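Gimska plastic tumblers, set of three: review after one summer and most of a winter

I bought these in June to replace a stack of restaurant cups that had gone cloudy. My requirements were simple. I wanted plastic, because we eat on a concrete patio half the year. I wanted no lids, no straws and no double walls to trap water. And I wanted each cup to be a different color so people would stop leaving six half-full glasses on the counter and taking a seventh.

The Gimska set comes in pink, light blue and lime green. There are other color sets on the store page, including an all-gray one, but the mixed set was the one in stock when I ordered. I paid full price. I have since bought a second set, also at full price, so that is probably the short version of the review.

Size and capacity

The listing gives the capacity as 500 ml. I checked with a kitchen scale, filling the blue cup until the water was level with the rim, and got 500 grams on the nose. In use you won't fill it that far. I get 331 grams in there at the level where I can walk across the yard without spilling, so a standard can of soda goes in with room for ice if you add the ice slowly.

The cup is tall with a slight taper. An adult hand goes around it without any trouble. My daughter was five when we got them and used two hands at first. She uses one now, though not when the cup is full.

Height was my main worry. Our old cups were short and wide, and the top rack of our dishwasher is not generous. The Gimska cups fit if I tilt them against the tines. Standing straight up, they touch the spray arm. If you have an adjustable rack, this won't matter to you.

Color

The pink is softer than it looked on the store page, more of a dusty rose. I like it better than what I was expecting. The blue is pale. The green is loud. If you are buying these to sit quietly on an open shelf in a neutral kitchen, the green one is going to be a problem, and I would look at the gray set.

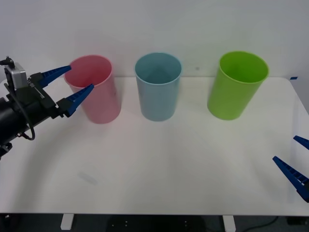

The three colors on a white tabletop: pink, light blue, lime green.

The insides are colored as well, with no white liner. That has one practical effect, which is that drinks look odd. Milk is fine in all three. Orange juice in the green cup looks like something you would pour down the sink. Coffee stains are easy to miss inside the blue one, so I wipe it out with baking soda every few weeks whether it seems to need it or not.

The color has held up. The pink cup spent most of August on the patio table in full sun, and I can't tell it apart from the pink cup in the second set when I put them next to each other.

Stability

Any tall cup with a narrower bottom is easier to knock over than a short one, and these are no exception. On a flat table they are fine. On our picnic table, which has gaps between the boards, I have seen them go over with very little help. An empty one will blow off the table in a moderate wind. A third full, it stays put.

I would have liked a bit more weight in the base. The Jamen tumblers we had at our last place had a thick bottom and were much harder to tip, but they also cracked, two of them in the first year, both right where the thick part met the wall. So there is a tradeoff and I am not sure Gimska made the wrong choice.

Drinking from them

The rim is thin and round. This is the best thing about the cup. Cheap plastic cups often have a rolled lip that catches liquid and dribbles it down your chin, and these don't. There was a faint seam on the green one when it arrived, enough to feel with a fingernail but not with your mouth. The other two were smooth. In the second set all three were smooth.

There was a plastic smell out of the box. Two runs through the dishwasher took care of it for the blue and pink. The green took longer, and I left it overnight with water and a spoonful of vinegar. No smell since.

Cold drinks only, in my opinion. The care sheet says they can be used for warm drinks, but with a single plastic wall you are holding the temperature of whatever is inside. I tried tea once and ended up carrying it with a dish towel. For iced drinks you get condensation on the outside, the same as with a glass. Use a coaster if you care about the table.

Drops and scratches

We have dropped all of them. The worst was the blue cup going down the basement stairs, full, onto a concrete floor. It has a scuff near the base from that and nothing else. The pink one was stepped on while it was lying on its side in the grass. It flexed and came back, with no crack, though there is a whitish stress line if you hold it up to the window.

Scratches on the inside are from us. Someone used a metal spoon to mash up frozen strawberries in the pink one, and it shows. Wooden spoon or nothing, from now on.

Stacking and storage

They nest, but not deeply. A stack of three is taller than you would think and it won't go on the lower shelf of our cabinet, so I stack two and stand the third beside them. When they are put away wet they stick together. A twist gets them apart. I have taken to leaving them on the drying mat until morning.

They also work as something other than cups. One from the second set lives in the bathroom with toothbrushes in it. Another holds pencils. My neighbor Wakana Higuchi saw them at our place, bought two sets, and uses one entirely for rinsing paintbrushes, with a color for each type of paint. She reports that acrylic peels off the inside in one sheet once it has dried, and that oil paint does not come off at all. I haven't tested either and don't plan to.

Compared with the others I tried

Before settling on these I borrowed a Bezerra cup from my sister for a week. The Bezerra is heavier, clearer and nicer to look at, and I would pick it for a dinner with guests. It is also nearly twice the price per cup and the one I borrowed had already crazed near the rim from the dishwasher. For a patio with kids on it, I can't see paying that.

I also looked at the Voltum camping cup. It has a handle and a lid, and the lid has a gasket, and the gasket has a groove. I have cleaned enough grooves.

Things I would change

A heavier base, as I said. A little texture on the outside would help too, because the surface gets slick with sunscreen or wet hands. I would also like to be able to buy single cups. If you lose the green one you have to buy another three, and then you own a spare pink and a spare blue. I wrote to the company and got a polite reply saying there were no plans for singles.

The printed capacity sticker on the bottom of each cup is a nuisance. It came off the pink cup cleanly. On the other two it tore and left glue behind. Cooking oil and ten minutes of rubbing got rid of it.

Who should buy them

If you want plain plastic cups for water, milk and juice, that can be dropped and told apart across a yard, these do the job and I have no real complaints. If your table wobbles or your shelf is short, measure first.

Rating: 4 out of 5. One point off for the light base and the sticker.

Update: the second set has now been in use for a few months alongside the first. Same rim, same fit, no fading on any of the six. The scuffed blue one is still in the cabinet and still gets picked first, since it is usually the one in front.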